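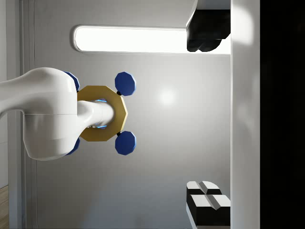 Progress Report No. 3

Flivside Messaging History Project
Prepared for the Oosthuizen Fund

This has been our best quarter yet, and we are really happy to be writing it up! When we applied to you, we had a stack of old backups and a hunch that the early years of small social networks could still be pieced together. We now have 296 threads from the old Jiltent message boards restored, dated and readable in any browser, replies and all.

The Jiltent material came to us in four batches. The first three opened with the tools we already had. The fourth used an export format that dropped the time stamps, so we rebuilt the order from the reply chains and checked it against the site's old weekly digests. That was slow going (a whole month went on it), but the method is written up now and should save us a lot of time on the next board.
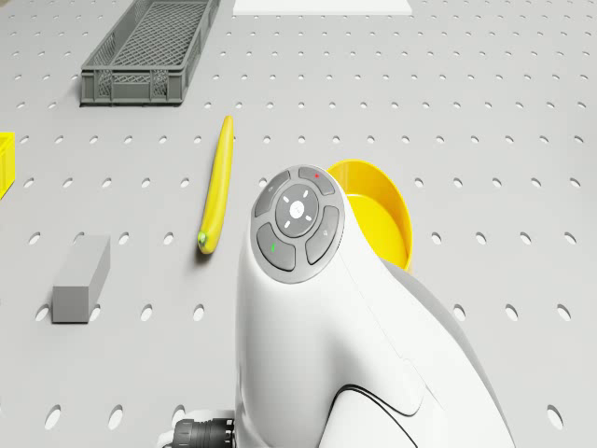

Work on the Madent status archive

Madent was a short-message service that ran on a text-only page, and people who used it still talk about it with real affection. We have recovered the public posts from its first 24 weeks, including the test messages its makers sent each other before sign-ups opened. Most of those are one or two words long, and they are a joy to read.

Private messages were in the same backup. We separated them out before anyone began indexing, and they will not be published. Former members can ask us to take down a public post as well, and the request form has been live since January.

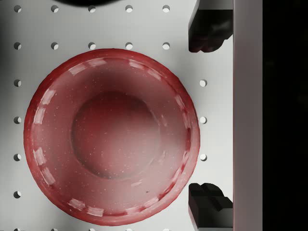
Will the archive be searchable by user name?
Only where the member has agreed to it. All other posts can be searched by date and by topic, with the name replaced by a number.

The topic index is further along than we had planned. We expected to tag everything by hand, but the old boards had their own category lists, and those were good enough to start from. Spelling is the main headache now, especially in the music section, where one band appears under nine different names.
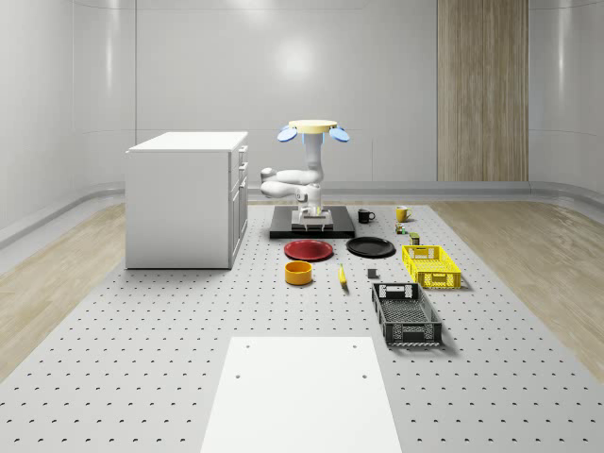
Is the project still within its budget?
Spending is on plan. Storage cost less than we allowed for, and we would like to move the difference to proofreading, if you approve.

Next quarter

Finish the music tags. Open the Madent posts to a small group of former members for comments. Begin copying the last box of Flivside disks, which we have not yet tried to read. We will send the updated budget sheet separately, and the reading room link is open to you any time you want to browse.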